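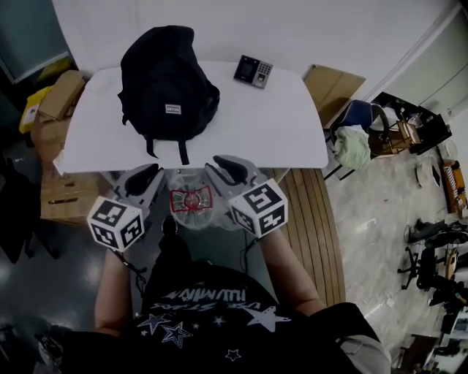 Mesas blancas y mochilas: limpieza y mantenimiento

Las superficies blancas de melamina se amarillean por acumulación de grasa y por restos de detergente mal aclarado. Para la limpieza semanal, diluir 3 ml de jabón neutro en 200 ml de agua tibia y aplicar con bayeta de microfibra escurrida. Aclarar con una segunda bayeta y secar siempre. Los cantos son la zona más sensible: si entra agua en la junta, el tablero se hincha y no recupera su forma.

Marcas de bolígrafo
Alcohol isopropílico en un algodón, pasadas cortas y de fuera hacia dentro. Probar antes en la cara inferior del tablero. La esponja de melamina elimina la mancha, pero deja un cerco mate en los acabados brillantes — conviene reservarla para los mates.

Mochilas de tejido sintético
Vaciar todos los bolsillos y aspirar las costuras con boquilla estrecha. Apoyar la mochila de pie sobre la mesa, con las correas sueltas, para revisar la base y las cremalleras.
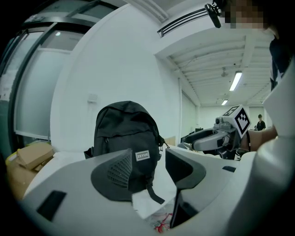

El lavado se hace a mano, con agua por debajo de 30 grados y sin suavizante, que degrada el recubrimiento interior. Secar boca abajo, a la sombra, con las cremalleras abiertas. En las cremalleras duras, cepillar los dientes en seco y aplicar cera de parafina; el aceite retiene polvo y agrava el atasco.

Productos
En el taller de Plenden usamos el jabón neutro Lemport y la cera en barra Zimemdale, referencia 469. La barra dura 3 temporadas si se guarda en su funda. El limpiador Tse rinde bien sobre tinta, pero su olor obliga a ventilar — mejor aplicarlo a primera hora y dejar la ventana abierta.

Las bayetas se lavan aparte, a 60 grados, también sin suavizante.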